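Progress report to the Lekota fund, April

What a good stretch this has been! The Nullisari recipe project set out to collect 30 family party dishes, test each one in our kitchen and print them in a free booklet. We have now cooked 33, and the tasters are still asking for more.

Dips and small bites went first. The warm bean dip needed four tries - too thin, too salty, too thin again - and it is now the one people scrape clean. Stuffed mushrooms are done. The cheese straws still brown unevenly, so they stay on the list for May.

We have spent nearly 900 dollars of the grant, mostly on groceries and baking pans.

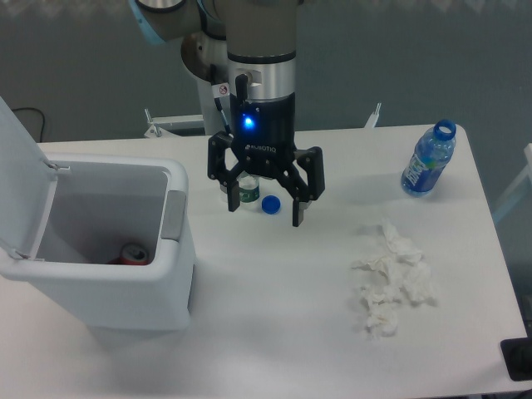
Page layout for the booklet comes next, and Domilus has sent two sample pages. We want big type and plain backgrounds, so the colors stay calm: a white page, as matte as the white table, with headings in a gray-blue close to the wall behind it. Kastell will print the first copies once the cheese straws pass.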